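Section 4. Setting Up Your Larkeck Shore Listening Station

Last revised Jul 6, 2022

Welcome back! By now you should have everything out of the carton and the battery charged overnight, so we can move on to the part most people have been looking forward to, which is getting the station out near the water and hearing your first whales. Take your time with this section, and read it through once at home before you carry anything down a bluff path.

4.1 Choosing a spot

1. Pick a place above the highest tide line with a clear view of open water. A flat rock or a patch of firm gravel is fine. Soft sand tends to let the tripod feet wander.
2. Walk down to the water and check that the hydrophone cable will reach. It is 197 feet long, and you will want to leave a little slack at both ends.
3. Look both ways along the beach for resting seals or nesting birds. If you find any, please choose another spot, even if this one seemed perfect (we know, it's a long walk back).

CAUTION: Never set up below a wet or crumbling cliff, and keep an eye on the swell the whole time you are out.

4.2 Connecting the hydrophone

1. With the power off, push the cable plug into the port marked SEA until the collar clicks.
2. Turn the collar a quarter turn to the right. Hand tight is plenty.
3. Clip the Vonargate weight to the ring just above the hydrophone, then lower everything gently into the water. Please don't throw it. 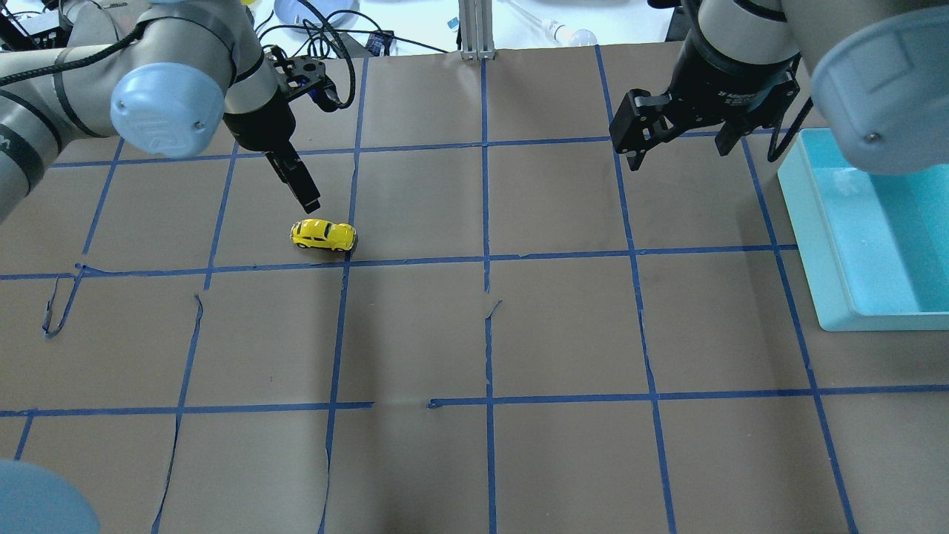 4. Switch the power on and wait for the green light to hold steady. On a cold morning in February this can take around 2 minutes, so pour yourself some coffee.
5. Put on the headphones and turn the volume up slowly from zero. Snapping shrimp can be surprisingly loud!

Note: If all you hear is a low hum, the collar is probably loose. Switch off, bring the plug indoors or under your jacket, dry it, and begin again at step 1.

4.3 Saving your first recording

1. Press and hold REC until you hear a beep. The memory card holds 273 hours of sound, so feel free to let it run.
2. Press MARK whenever you hear a call you'd like to find again later. The station keeps up to 975 marks on one card.
3. When you finish, press REC once more and wait for the light to go out before you remove the card.

If you would like help putting a name to a call, send the clip to Rosine Guillot at the Clastari sound library, along with the location and the state of the tide. She enjoys the puzzling ones most of all.

Rinse the cable in fresh water before you coil it. Storage is covered in Section 5.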